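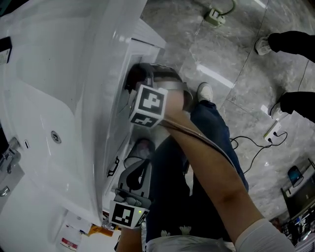
Last modified: 6 October 2025

How Much Water Does a Bath Hold? Student Project Report, Home and Building Studies

Why we picked this

Our group of four wanted a topic we could measure ourselves, with buckets and a kitchen scale if we had to. One of us lives in an apartment block in Grimshaw that was finished in 1950 and still has its first bathtubs, and the rest of us live in newer places with much smaller ones. We started arguing over whose bath used the most water, and that was our project!

What we did

We filled each tub from a 10-liter bucket, marking the level with tape as we went. We stopped at the overflow opening, since water can't go any higher than that for long. It is slow work (and hard on the shoulders), but we loved how clear the results were. Then we did it all again with a person sitting in the tub, because that is how people bathe.

We also asked families on two streets in Planis to write down every bath and shower for a week in February. We handed out 200 sheets and were thrilled with how many came back, some with drawings on them from younger kids.

What we found

The old Grimshaw tub was the giant of the group. It took 302 liters to reach the overflow. The newest tub we measured, in a Trimo row house, took 200 liters, and it felt nearly as deep to sit in. The sides slope in more toward the bottom, so your legs fill the narrow part and the water comes up around you sooner.

Hardly any family filled a bath to the overflow. Most stopped a bit below halfway, so a big old tub doesn't have to mean a big water bill. Long showers surprised us much more. A few teenagers (we are not naming streets) were using more water standing up than their parents did lying down.

We also got interested in heat. With both tubs filled to the same depth, the old one cooled faster at first and then slowed down. We think the heavy metal takes in warmth from the water early on, but we only ran this twice and would like more runs before we say so for sure.

Problems

Our first bucket leaked. We threw out that whole afternoon of numbers and started over. The diary sheets had no space for baths shared by two kids, so people wrote those in different ways and we had to leave some out.

Next steps

The Florkent library has let us put our charts up by the front desk until the end of term. We want to repeat the diary in summer and add a column for shared baths. We'd also love to test a tub with a lid on it, to see how long the water stays warm.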